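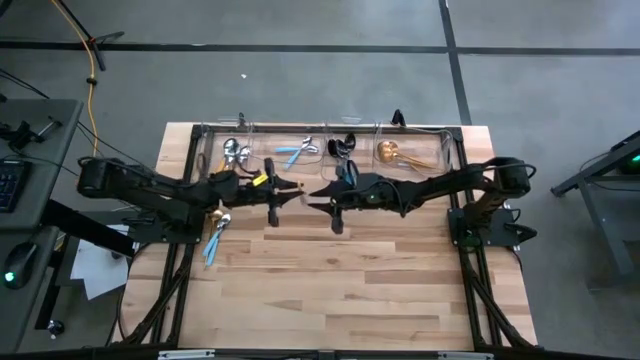
Clear bins along the back of the table, light blue handles in the second one.

Cutlery sort — where we're at

Quick one this month, van is being loaded as I type. The Sadbridge supper is on Thursday and the loan cutlery has to go out sorted. No more mixed crates. Last time we sent 200 place settings in one big tub and people were still digging for spoons when the soup came out.

So, clear bins. You can see what's in them without lifting anything. Light blue handles together, black spoons together, and so on down the row. Bins stay at the back of the table, front half stays free for wiping and counting. Please don't park your coffee there.

Total on the list right now is 389 pieces. Goal is 1,000 by July, so yes, we still want your odds and ends. Big round serving spoons especially, we never have enough. Doesn't matter if it's one lonely spoon or a whole drawer. Stainless is best. No sharp knives please, and nothing with a loose handle, we just have to toss it.

Adamczyk Hardware is taking drop-offs at the front counter until 7 most evenings. Put them in a bag, tie it shut, write CUTLERY on it. Wash them first!! Last weeks bag was mostly peanut butter.

If you're borrowing for a party, same deal as before — sign the sheet, bring it back clean, bring it back in the same bins. Handles all pointing one way would be nice but we'll take what we can get. Lids are on the shelf by teh door.

More next month, incl. the plates.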